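Planning a Bench Cell – Notes for Week 5
Buying and budgeting, part one

Last week I promised we'd talk about money, so get your spreadsheets open. I'm going to use the sorting bench at Mirnotton all the way through, partly because you'll be working on it in August and partly because I made most of the mistakes on it myself!

Start with the task and leave the catalog closed. Write one sentence saying what gets picked up, where it comes from and where it goes. Ours was "small cylinders off a tray, into bins by color." It took Orvokki Rissanen and me a whole afternoon to agree on that sentence, and it saved us from buying a much bigger arm than we needed (I had my heart set on it, too).

Then split the budget into four lines: arm, gripper, bench hardware, and everything else. People always underfill the last two. Bench hardware means the table, the mat, trays, bins, and whatever you use to keep cables out of the way. Everything else means shipping, spare fingers, training time, and the safety review. If your "everything else" line is zero, I'm sending it back.

The bench hardware line for our cell came to 2,716, and I'd guessed less than half of that. The tray and the bins hardly cost a thing. The table ate nearly all of it – we needed one that didn't wobble when the arm stopped short, and the cheap one wobbled.
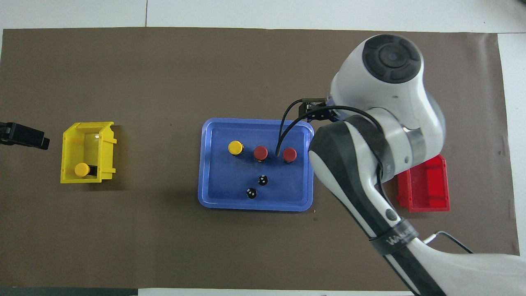 Now, colored bins. I know they look like a toy-shop purchase, but buy them in the same colors as the caps on your parts. When a red cap lands in a yellow bin you can spot the mistake from across the room, and so can the visitor who's deciding whether to fund you. Get the open-fronted kind, and order spares, because the supplier changes the shape every couple of years and then nothing matches.

Cables next. Put a line in for straps and ties, even if it's tiny. A gripper with its own cable needs slack to move and also needs that slack kept away from the parts, and you'll fiddle with this for days. Aatos Manninen logged his hours on it one spring and got to 28. Those hours belong in the budget like anything else!

Quotes. Ask for three, and ask each supplier the same questions in the same order:

What is the lead time on the arm, and on the gripper if it ships separately?
What does a replacement gripper finger cost?
Who pays for the return if it arrives damaged?
Is the controller software a one-time charge or yearly?

Our quotes from Javosside and Hakala looked miles apart until Lærke Vestergaard noticed that one had the yearly software in it and the other didn't. Once we lined them up, the gap was 63. So read the small type, please, and read it with a friend.

Lead times deserve their own column. Plan for up to 100 days on the arm and order your bench hardware early, so you can practice the layout by hand while you wait. Tape the reach of the arm onto the table and move the tray around inside it. You'll find out pretty fast if your far bin is too far.

For next time: bring your one-sentence task and a four-line budget, one page, numbers rounded however you like. Hertta Koskela will be looking at them with me. If you're stuck on prices, use the Promia list in the course folder and write down which ones you guessed.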